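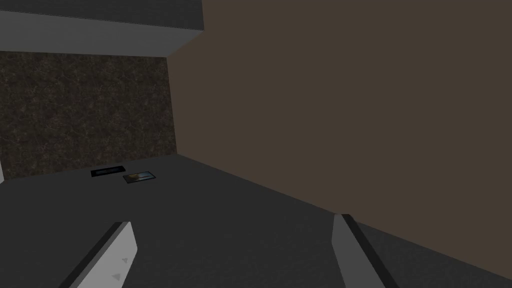
Re: [cell-twin] Patwary cell: wrist camera offset and finger origin after rebuild

From: Nuwan Khan
To: cell-twin list
Date: 28/01/2026

Replying inline. The render at the top is from the Plikis model with your camera block pasted in unchanged and the fingers commanded open. My working copy is config revision 2134 with local edits, not pushed yet.

> I rebuilt the Patwary cell model from the November survey and the
> wrist view no longer agrees with the one from the real arm. The
> fingers are visible at the bottom but they don't look like a pair.
> The left leans toward the middle and the right stands nearly
> upright. Arm pose is the same in both, joint for joint.

Same result on my machine, so it is in the files and you can stop looking at your driver version. Both fingers run off the bottom, the left at an angle with its broad face showing, the right much straighter and narrower.

Two separate things can produce that, and I think you have both. One is roll on the camera frame. The other is a finger mesh whose origin is not where the joint expects it. Roll alone would tilt the table line and the fingers together. A bad mesh origin alone would move one finger and leave everything else where it was. Separate them before changing anything, or you will tune one to hide the other and the error will come back as soon as the gripper closes.

To separate them:

1. Park the arm in the calibration pose with the flange Z pointing straight down at the table. The pose in the render is no use for this. It looks across the tabletop at the side wall, and the seam where the table meets the brown wall runs down at a long diagonal. You can't judge roll against a line like that.

2. Hide both finger meshes and turn on the frame display for the flange, the camera and the two finger joints.

3. Check that the two finger joint frames are mirror images across the flange. If they are not, stop here and fix the joint origins first.

4. With the fingers still hidden, compare the camera X axis with the line between the two finger joints. They should be parallel. Any angle left between them is roll.

5. Show the finger meshes again, one at a time, and check each against its own joint frame.

> Camera mount numbers are copied from the bracket drawing. I checked
> them twice.

The drawing is correct. It gives the position of the bracket face, though, and Plikis wants the optical center. On this bracket the two differ by 5 mm along the viewing axis plus a rotation, and the rotation is the part that bites. The drawing lists angles in the order the bracket is bent. Plikis applies them in a fixed order about the parent axes. Typed in as printed, the angles give an orientation that is close enough to look plausible and is still wrong.

Convert to a quaternion outside the tool and paste that. The camera block takes either form. If it finds both, it uses the angles and says nothing about the quaternion, so delete the angle line completely. Commenting it out is fine too, but check that the comment mark is the one the parser accepts. A semicolon is not.

> The gripper is the Ferberg. I took the finger mesh from the vendor
> file and mirrored it for the other side.

This is the second half of the problem. Mirroring with a negative scale flips the face normals and keeps the original origin. If the origin sits off the center plane of the finger, the mirrored copy lands displaced by twice that amount. Export the two fingers as separate files, each with its origin on the joint and the contact face toward the closing direction. Recompute normals on export.

While you are in there, look at the markings. The left finger face has the two small arrowheads on it, one above the other. They are a texture and will come along with whichever file you export from, so decide which finger keeps them. I would leave them on the left. They make it easy to tell in a still which side is which, and a swapped pair of fingers is otherwise hard to spot on a parallel gripper.

Stroke: set the limits on both finger joints so that the full opening is 80 mm, and let the second joint follow the first. The rebuilt file drives them independently. That will appear to work until a contact pushes harder on one side, and then the fingers drift off center with no warning in the log.

> Collision check passes with the fingers open and fails when I move
> toward the back of the table. There is nothing there except the two
> flat pieces, and I am well above them.

Your planner is not seeing the flat pieces at the height they are drawn. I opened the collision view. The visual shapes are very thin and lie on the table as they should, the black one nearest the back edge and the one with the picture face just in front of it. The collision shapes are boxes with a default height, because the import step refuses a zero thickness and substitutes its own value. From the planner's side you have two blocks standing at the back of the table.

Give each a real thickness in the object file. Measure the actual parts. Don't enter some tiny number to make the box disappear, or the solver will let them sink through the tabletop on the first contact step.

They are also nearly touching at a corner in your layout. With correct thickness that is harmless. With a contact margin on both, they will push each other apart at startup and you will get slightly different start positions from one run to the next. Reduce the margin on those two objects, or move one of them clear and save the layout again.

> Also unsure about the overhead part on the left. It is in the survey
> scan but I don't know whether to model it as solid.

Solid. Treat the pale gray slab at the top left as an obstacle for the whole arm, elbow included. The scan has it as a surface only, so close the mesh before you make a collision shape from it. Use a convex hull. The slanted end survives that well enough, and a decomposed mesh buys nothing there except load time.

The side wall and the speckled panel can stay as plain boxes. If you keep the speckle texture on the panel, keep it out of the collision file. The last version had the texture image listed in both places and the loader spent most of its startup reading it twice.

> Last item. The Vodine controller stream stutters when the wrist
> camera is on. With it off, no stutter.

Rendering and the joint stream are sharing a thread. Set the camera to its own update group and lower its rate before you touch anything in the Vodine settings. The controller bridge expects a steady stream and will pad gaps with the last value, so what looks like a stutter in the arm is padding. You can confirm it in the bridge log by the repeated timestamps.

I ran the cell with the render width down to 800 and the camera in a separate group and saw no repeats over roughly an hour. I did not try full width. If you need full width for the comparison with the real camera, take stills with the stream paused.

Order of work, as I would do it:

– Joint origins for the two fingers, then the separate meshes.
– Camera orientation by quaternion, optical center in place of bracket face.
– Coupling and limits on the finger joints.
– Thickness on the two flat objects, margin after that.
– Hull for the overhead slab.
– Camera update group.

Re-run the closing test after the first and third items. Fingers should meet on the flange center line with the camera view symmetric about it, apart from whatever sideways offset the bracket really has. There is a little, so don't chase it to zero. The black strip on the inner edge of the right finger is a handy reference when closing – it should stay parallel to the opposite face the whole way in.

Lighting I would leave for last. The render is dim and flat compared with the real cell and the table comes out very dark, but none of that affects geometry. If you start raising the light level now you will wash out the finger faces, which are already the palest thing low in the view, and the edge comparison gets worse.

One question back. Was the November survey taken with the arm base shimmed or before the shims went in? The base height in your file matches the older one, and if the shims are missing then every height I have checked against the table is off by the same amount. I can correct for it in one place if I know which it was. Please send the shim stack as measured on the floor. The value on the order form was changed at least once.

Nuwan

--
cell-twin mailing list
Plain text only. Trim quotes when replying.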